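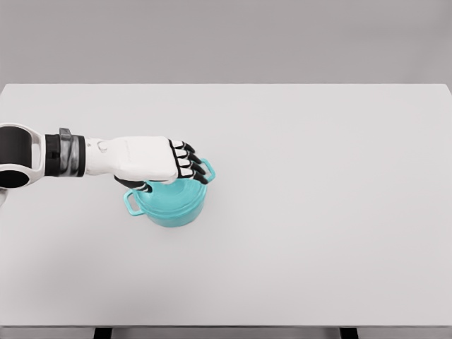 Gallstones

Gallstones are small, hard lumps that form inside the gallbladder, a pear-shaped pouch tucked under the liver on the right side of the tummy. The gallbladder stores bile, the greenish fluid the liver makes to help the body deal with fat, and it squeezes a little of it into the gut whenever a meal comes along. A great many people carry gallstones for years without ever knowing it, and often the first they hear of them is when a scan is done for something else entirely.

Types

Most gallstones are made largely of cholesterol and are yellowish in colour. Pigment stones are darker, and form when bile holds too much bilirubin, a substance left over when old red blood cells are broken down. Stones may be as fine as grains of sand or as large as a golf ball, and a person may have a single stone or a whole crowd of them – the number says rather little about how poorly anyone will feel.

Symptoms

Trouble usually begins when a stone gets stuck in one of the narrow tubes that carry bile. The pain, known as biliary colic, is felt in the upper part of the tummy and can spread to the back or the right shoulder blade. It often comes on after a rich meal, builds up and then stays put for anything from half an hour to several hours before fading away. Feeling sick is common too. Fever, shivering, yellowing of the skin or eyes, or pain that simply won't let go are signs of something more serious, and need medical help straight away.

Who is affected

Gallstones are more common in women, in people over 40 and in those who are overweight, though slim and youthful people get them as well. Pregnancy, a family history and very quick weight loss all raise the chances.

Diagnosis and treatment

An ultrasound scan is the usual test, and a painless one. Blood tests can show whether the liver or the pancreas has been upset along the way. Stones that cause no bother are generally left alone. Where attacks keep coming back, the gallbladder is normally taken out by keyhole surgery, and people manage perfectly well without it – bile just trickles directly from the liver into the gut. Some have looser stools for a while afterwards.

See also: Bile duct; Jaundice; Pancreatitis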